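Trunthorpe Snack Wrapper Take-Back Goes Town-Wide

FOR IMMEDIATE RELEASE - 12/11/2020

Crisp bags, candy wrappers, foil of any color now accepted at all Woser drop points

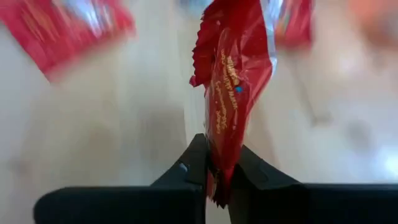 Malsha Wijesinghe wrote in to say she had been keeping wrappers in a shoebox under the sink for most of a year, waiting on somebody to take them, and would the new bins accept the ones with foil on the inside and plastic on the outside? Her curbside hauler won't touch them. She also wanted to know if they have to be rinsed.

Yes to the first. No to the second, a shake is fine. More on both further down.

TRUNTHORPE - Woser, the wrapper and flexible packaging collection service, is opening its take-back program to every household in Trunthorpe, starting now. The program had been limited to the Mittal Street area during the trial. No sign-up, no fee, no app. Bring wrappers, drop them in, go home.

The trial ran through November. 224 households took part. Between them they turned in 881 pounds of wrappers and film, well over what Woser had planned for, and the bins at the Mittal Street library had to be emptied twice as often as first scheduled. One week the lid wouldn't close. Bigger bins have been orderd and are in place at the library and both grocery lots.

Why wrappers. Most candy and chip packaging is layers - thin plastic, thin metal, ink, sometimes glue - pressed together so tightly that regular sorting plants can't pull them apart. Small and light too, so they fall through the screens or blow off the belt. They end up in the trash pile even when people put them in the blue cart with good intentions. Please stop putting them in the blue cart.

Collected material goes by truck to the Cultitmont plant, where it is shredded, washed and pressed into flat board. The board gets used for garden edging, bench slats and the backs of signs. Mixed colors are no problem. It all comes out a speckled gray anyway.

WHAT WE TAKE

Candy bar wrappers, foil or plastic
Chip and pretzel bags
Granola bar and cookie sleeves
Holiday chocolate foil, the thin kind off coins and ornaments
Coffee bags, with the little valve left on
Pet treat pouches, empty

WHAT WE DON'T

Gift wrap and ribbon. We know. It's December and we get asked every day
Kitchen foil and pie pans (these go in the blue cart, clean)
Juice pouches with the straw still in
Anything with food left in it
Medicine packs
Balloons

Rinsing: not needed for dry snacks. Shake out the crumbs. If it held something sticky or melted, wipe it with a used napkin. Wet wrappers clump together and the whole bag can get pulled, so if you do rinse, let them dry first.

Flat or balled up, either is OK. Flat is better, you will fit more in the bag. Please don't stuff small wrappers inside big ones, the shredder jams.

DROP POINTS AND HOURS

Mittal Street library, side door, during library hours
Trunthorpe Town Hall, lobby
Both grocery lots, next to the cart return, any time
Trunthorpe Elementary, front office, school days only

Schools and offices can ask for a box of their own. There are 136 boxes on hand for this round, flat packed, each with a liner. First come first served. A full box weighs less than you would think and one adult can carry it. Woser picks up full boxes on request, please allow a few days. Pickup will be slow the last week of December as the Cultitmont plant closes for the holiday and we only have so much room to store things in the mean time.

Apartment buildings: the trial included one, with 396 residents, and it did fine with a single bin in the mail room. Managers who want the same set up should get in touch before the new year. Bin goes indoors, out of the rain, away from the regular trash. When it sat next to the trash people used it as trash.

On cost - the program is paid for by the sale of the finished board plus a small amount from Woser's own budget. No town money. If the price of board drops we may have to cut back the number of drop points, and will give notice on the bins themselves before that happens.

One more question that comes up a lot, whether out-of-town wrappers are allowed. Yes. Bring your mother's.

Printed lists in large type are at the library desk. Window stickers for shops will be ready later this month.

Media questions and box requests: Woser office, Trunthorpe, or leave a note at the Town Hall front desk marked WRAPPERS.

###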